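My phone went on a diet in October and I'm still a little shocked at how well it's going. I deleted every social app, turned off the browser, and kept calls, texts, maps and the camera. If I want the internet now I have to go sit at the desk in the hallway, like it's a place you visit.

The push came from my weekly screen report. It said 925 minutes on Shek alone, which is a chat app, for a group where we mostly send each other pictures of soup. And then I checked how many times I'd picked the thing up — 666 in one week! I read that number out loud to Uchenna and he just raised his eyebrows and went back to his crossword. 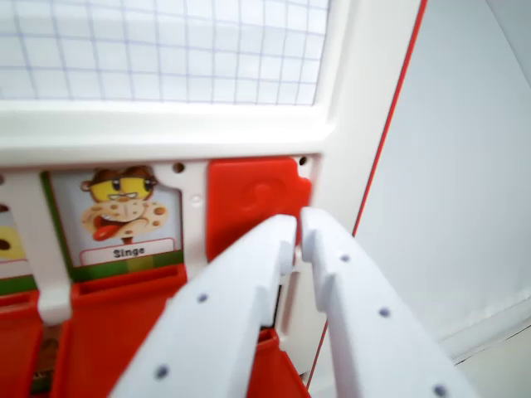

So the first few days were rough. I kept reaching for my pocket in the elevator, in line for coffee, at red lights (I know, I know). I also had 2,775 unread emails, and going through those at a desk, sitting upright, makes you unsubscribe very fast. I got rid of newsletters from stores I haven't set foot in since college.

What I didn't expect was how much stuff assumes you're online every second. The parking lot by my dentist only takes payment through an app. My gym moved its class sign-up to Bollirska and closed the front desk list. Hauwa ended up booking my spin class for me twice, and I paid her back in banana bread.
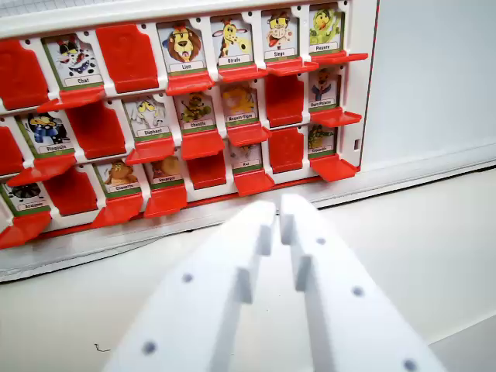 *Photo: Thierry Sabatier*

I did keep one online habit, and that's my language lessons. I do 20 minutes at the desk after dinner and then close the laptop, and having an end point makes me pay attention way more than I did when I was half watching TV. My French is still at the level of a small child, so animal names are pretty much my comfort zone, and "singe" on a card with a goofy face and its tongue hanging out is the kind of vocabulary I can handle.
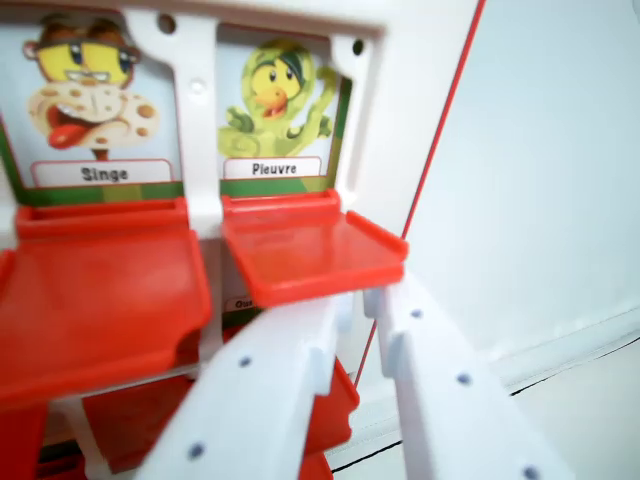 The hardest part has been group plans. Everyone I know makes them in a chat, changes them in the chat, and then changes them again while you're in the shower. Adesuwa now calls me when something moves, and we usually end up talking for half an hour about her new apartment. It's slower, and I miss things, and I found out about one birthday dinner the morning after. I've put my French friends' dates on a paper calendar next to the fridge, with a monkey drawn by each one in honor of that card marked "Singe" with the big round eyes and the glasses. My monkeys look more like potatoes, but they get the job done.

Next up is the tablet, which I've been pretending doesn't count. Yetunde wants to try the same thing with hers, so we're starting together after her exams.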